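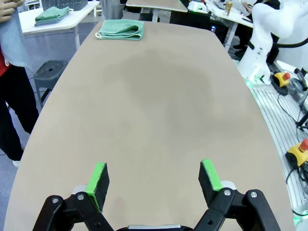

A beige tabletop, darker through the middle.

I folded my first proper pile of washing at 31, on the kitchen table, with the radio on and a cup of tea going cold by my elbow. Before that I was a chair person. You know the chair. Clean clothes went on it on Friday, got worn straight off it all week, and whatever was left at the bottom by the following Friday went back in the machine, whether it needed it or not.

What changed was a flat. I moved into a one-bedroom place in Brundau with no airing cupboard, no hall and a bedroom so small that the chair had to go (I gave it to my sister, who now has two). So the washing came to the table, and as I like eating at a table, it had to leave again by teatime. That was the whole system, and it still is.

I've since become a terrible bore about it. I have views on shirts. I think fitted sheets should be rolled up and shoved in a pillowcase, and I won't be taking questions. I have been known to refold the napkins in other people's drawers while they were out of the room putting the kettle on – sorry, Mum. And I've started asking everyone I meet how they do it, which is how I found out that people who'll happily tell you their salary go very pink when you ask about their pants.

Most of them learned from one person, once, and never looked at it again. My mother does towels in half, half again, then thirds, with the fold facing out so the shelf looks like a shop. Her mother did the same, only she ironed them first. My dad, who did the washing in our house for 12 years while Mum worked nights, simply stacked things flat in order of size, like plates, and I have to say you could always find what you wanted.
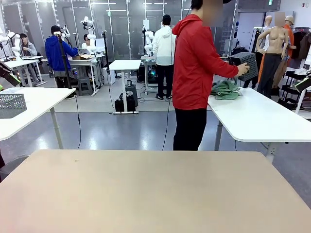
Then there's the question of where. I'd assumed everybody used the bed, and plenty do, but the bed has a flaw: it's too low. After half an hour of bending over a double duvet my back feels like somebody else's. A table at hip height is a different job altogether. My neighbour stands at her ironing board and never plugs in the iron. A man I met on the Skotberg ferry told me he did his family's on the lid of the piano, and that his daughter had learned her scales to the sound of socks being paired.

I tried the clever methods too. I bought a folding board from a shop called Drevum, one of those hinged plastic things, and used it for 5 days before it went behind the wardrobe. I tried standing everything on end in the drawer, like files. It looked gorgeous! Then I took out one T-shirt and the whole row lay down like a tired dog, and I went back to piles.

The only thing I'd really fight for is doing it the same day. Leave a basket overnight and by morning it has become furniture. You walk round it. You take a vest out of it. By Sunday you're quite fond of it.
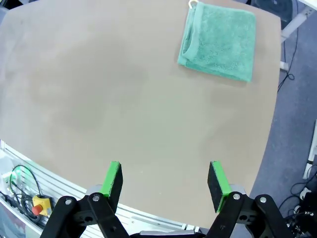
Jae-in Joo thinks I've got this backwards, and wrote to say so after I mentioned it in a column. Washing that sits for a day, she says, is washing you can fold in a good mood, and a towel done crossly at eleven at night will only have to be done again. She keeps hers till Sunday morning, puts on a long record and does the lot in one go, flannels last.

I tried it her way for a month. The record was lovely. The pile was up to my chin, and I ate three dinners on the sofa with a plate on my knees while the pillowcases had the table. So I'm back to same-day, though I've kept the music, and I do save the flannels for the end now.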